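Slide 7. Two-sided drying towels: care and folding

Timing: 5 minutes, then hand over to Thirumalai Nair for the detergent section.

Start with construction. Two faces, one pile each, joined at the edge by a binding. The binding is the first part to fail. In the Flisetti returns log it accounts for almost 200 entries; worn pile is well behind.

Define terms before going on. "Face" means the colored side. "Back" means the gray side. Struan Moffat's handout uses "top" and "bottom", so tell the room they are the same thing.

Next slide, both photos up together. Leave them on screen while you talk.
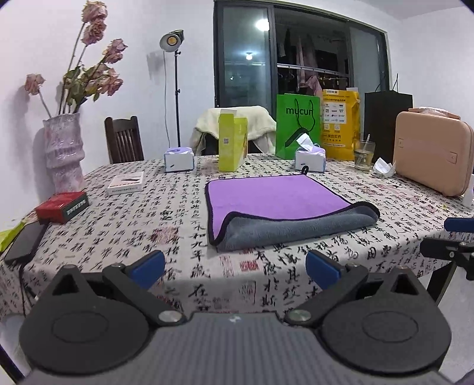
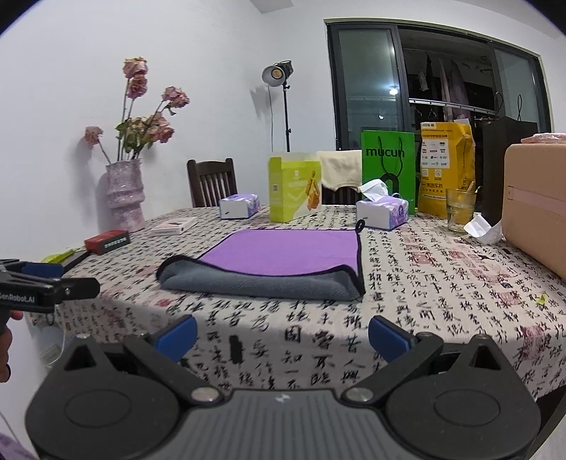 Fig. 3. Two-sided towel on a dining table, purple face up, gray back folded over along part of the edge. Dark binding, hanging loop at the far side.

Points to make:

The loop is sewn at the edge and is the reference point for folding. Find it first, turn it away from you, then flatten the face with the forearm.

Fold in thirds, back inward. A half fold puts the crease on the center line every time and the pile thins there.

Thickness at the fold is a fair check on remaining pile. Pinch the folded part between finger and thumb and compare it with an unused towel from the same batch.

Hang by the loop only when the towel is damp. A soaked towel goes over a rail.

No fabric softener. Wash apart from cotton, low heat, no iron.

If asked about service life: the Trornow sheet says 200 washes. Sharada Mudaliar has the test method. Do not quote the 1,000 figure from the old deck.

Next: slide 9, detergent residue.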